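# Looking after an old deck through the summer

We get asked more about gray, tired decks than about anything else in the yard, and I'm always happy to go on about them, so pour yourself something cold first.
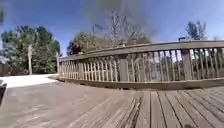 Start with a broom and a dull putty knife, and leave the hose where it is for now. Run the knife down the gaps between the boards and flick out the leaf bits and grit, then sweep along the grain. It's slow going - my own deck is 339 square feet and takes me most of a morning - but water drains so much better afterward.

Next, get down on your knees and look for cracked or splintered boards. A small split can be sanded by hand, 50 grit first and then something finer, always working with the grain. If a screwdriver sinks in easily, that board wants replacing, and it's worth checking the joist under it while you're there.

Don't forget the railing! Give each post a good push, and wipe between the balusters with an old sock pulled over your hand (Orla Ní Mhurchú taught me that one, and I've never gone back to a brush). The bottom rail is where dirt likes to settle, so clear the space under it too.

For washing, I use a bucket of warm water with a squirt of dish soap and a soft brush. Let everything dry for a couple of sunny days before you put on any oil or stain, and try it on a hidden corner first. Gray wood can drink up a surprising amount, so buy an extra can and keep the receipt.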